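4. The Returning Detective and the Problem of Recap

4.1 Material

The sample is made up of 125 crime novels belonging to 12 series, all of them listed in the Odix lending catalog and all of them still available to borrow at the close of the study. A series was included when it had one main investigator, a stable setting, and at least five volumes in English. Two series that changed publisher midway were kept, as the change left no mark on the order of the books. Short stories, novellas sold between volumes, and television tie-ins were set aside.

For each novel we read the first 50 pages in full and marked every passage in which the narrator or a character refers to events from an earlier volume. We call such a passage a recap. A recap may be as short as a clause ("since the business at the quarry") or as long as a chapter. Where the first 50 pages contained no recap at all, we read on until one appeared and noted the page. The jacket copy of the same edition was treated as a separate text and is discussed in Section 5.

Reader comments were taken from the public pages of the Odix catalog. After duplicates and empty ratings were removed, 1,300 comments remained. They were read for one thing only — whether the reader says that he or she began the series somewhere other than the first volume, and what the reader says about the effect of doing so.

4.2 Three ways of looking back

The oldest method in the sample is the summary given by the narrator. It usually falls in the first or second chapter, often while the investigator is driving, washing up, or waiting for a call. The Caltari paperbacks rely on it heavily. In these books a single paragraph tells us that the detective is divorced, that a former partner was wounded, and that a senior officer cannot be trusted. The paragraph changes little from one volume to the next, and in two cases whole sentences are carried over unchanged.

A second method places the recap in dialogue. A new colleague asks a question, or a journalist repeats an old story and gets part of it wrong. This lets the author correct the record in front of the reader, and it gives a returning reader something to do as well, as the error is visible only to those who remember. The cost is that a new colleague must be found for almost every book. By the seventh volume of one series, the investigator has trained so many junior officers that the other characters begin to remark on it.

Figure 3. A green cube resting on a red cube on a white tabletop.
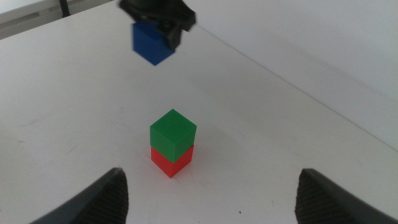 The third method withholds. The earlier event is named but never explained, and the reader is left to gather its weight from the way people behave around it. The Inga novels are the clearest case. From the fourth volume on, the characters speak of "the winter" and of nothing more definite. A reader who has followed the books in order knows which winter is meant and who did not come back from it. A reader who has not will understand only that the subject is closed, and that Inga leaves the room when it comes up.

Withholding is the least common method in the early volumes of a series and becomes more frequent in the later ones. We do not think this can be put down to changing taste alone. The later a book stands in its series, the more there is to recap, and a full summary would soon take up more room than the new crime. Several authors appear to meet the problem by choosing one past event and letting it stand for the rest.

4.3 What late starters report

Comments by readers who began in the middle of a series are on the whole milder than we expected. Many state the fact and go on to discuss the plot. Complaints tend to concern private life more than the investigation: who is married to whom, why two sisters are not speaking, whose child is staying in the spare room. The crime itself is nearly always found easy to follow, even in books where the murderer of an earlier volume is mentioned by name.

That last point is the one most often raised in anger. A recap that gives away an earlier solution closes off a book the reader might still have borrowed. Comments on two of the Caltari series return to it repeatedly, and some readers advise others to skip the opening chapter altogether. No comparable complaint was found for the Inga books, although several readers there describe feeling like a guest at a family meal.

4.4 Notes from the reading group

The comments were supplemented by one open meeting of a library reading group, held after its members had read the sixth Inga novel. Most had not read the earlier five. The notes are given in shortened form, and no remarks are credited to individual members.

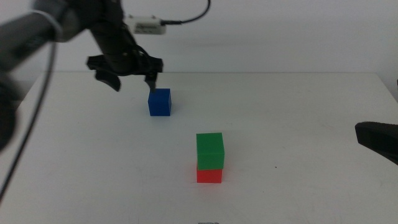 Stoltley, 6 October 2022

The group opened with the ending, which was felt to be rushed. Discussion of "the winter" began only when one member, who knew the series, was asked by the others to keep quiet about it. Several said that they had formed a theory of their own by the middle of the book. Their theories did not agree. One held that Inga had caused a death; another, that she had been blamed for one and had let the blame stand.

Asked whether they would now read the earlier volumes, most said that they would, and that they would start with the first. Two preferred to read forward and leave the matter open. It was suggested that a short list of characters at the front would have helped, particularly for the police station, where three surnames begin with the same letter. There was some objection to this — a list would show at once who was still alive.

The meeting bears out the pattern found in the catalog comments but adds one detail to it. Readers who were puzzled together treated the gap as part of the mystery. Readers writing alone more often treated it as a fault in the book. The difference should be kept in mind when the jacket copy is considered, as this is addressed to a reader who has no one to ask.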